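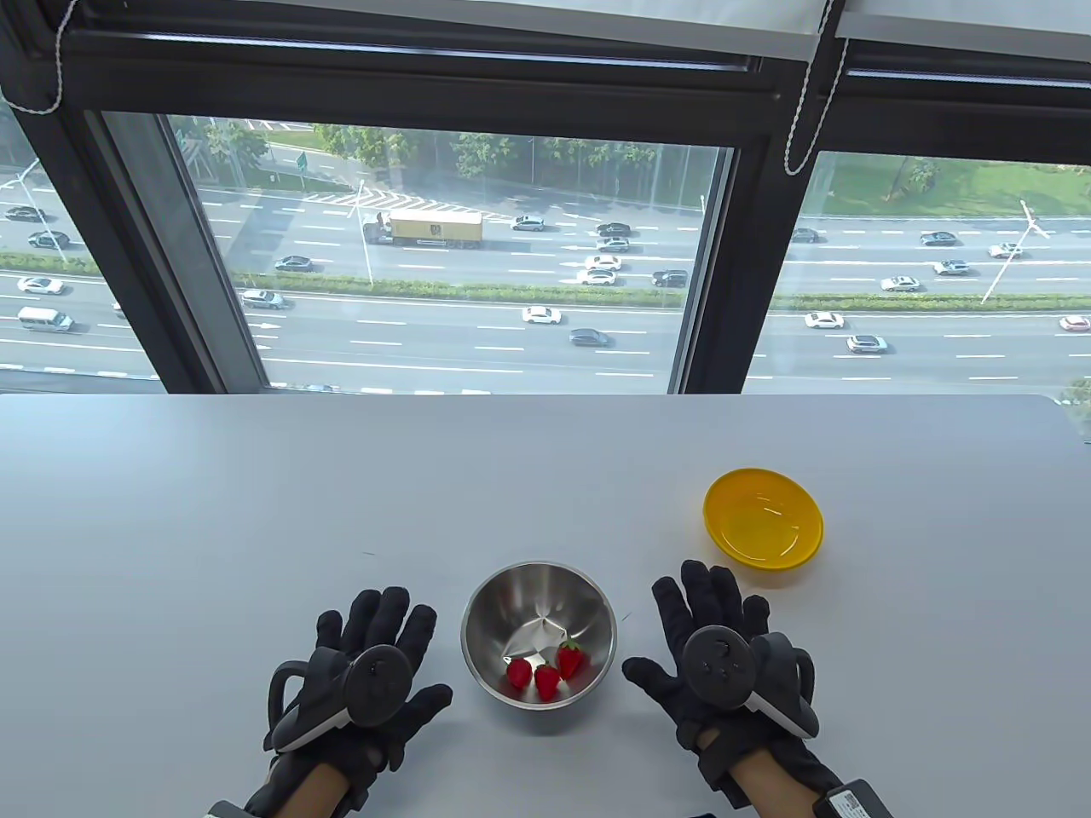 One reader of an earlier draft objected that a strawberry is hardly worth a protocol, as anyone who has hulled a punnet knows to lift it by the cap and put it down gently. The objection is fair for a single fruit handled at home. It holds less well when the same fruit passes between containers several times before it is eaten, and the present section deals with that case.

Figure 2. Work surface with strawberries in a steel mixing bowl and an empty yellow plastic bowl behind.

3.2 Containers and transfer

Two vessel types were compared. The first was a round stainless steel mixing bowl, in which fruit tends to gather at the lowest part of the base. The second was a shallow plastic bowl, wider than the steel one. The steel bowl was taken as the source and the plastic bowl as the destination in all trials reported in Table 4. The reverse order was tried in March and dropped, as the wider bowl moved on the table when fruit was taken from close to the rim.

Fruit was bought from two suppliers, Halliday and Doletti, and sorted by hand before use. Berries with broken skin or a missing cap were set aside. In total, 2699 berries were accepted, of which 242 were kept back as unhandled controls. Each load was small, so that no berry rested on another at the start of a transfer. Larger loads are treated in Section 3.4.

Marks were scored after 40 minutes at room temperature on the Lomia scale, which runs from 0 (no visible change) to 4 (skin broken, juice present). Two scorers worked separately and did not know which bowl a berry had come from. Where their scores differed by more than one point, the berry was scored again and the second value kept. Controls were scored in the same sitting.

Bowls were washed and dried between loads. Early trials on the Allo variety were run without this step, and juice left on the steel made the scoring of small marks unreliable. Those trials are excluded from Table 4 but are listed in the appendix.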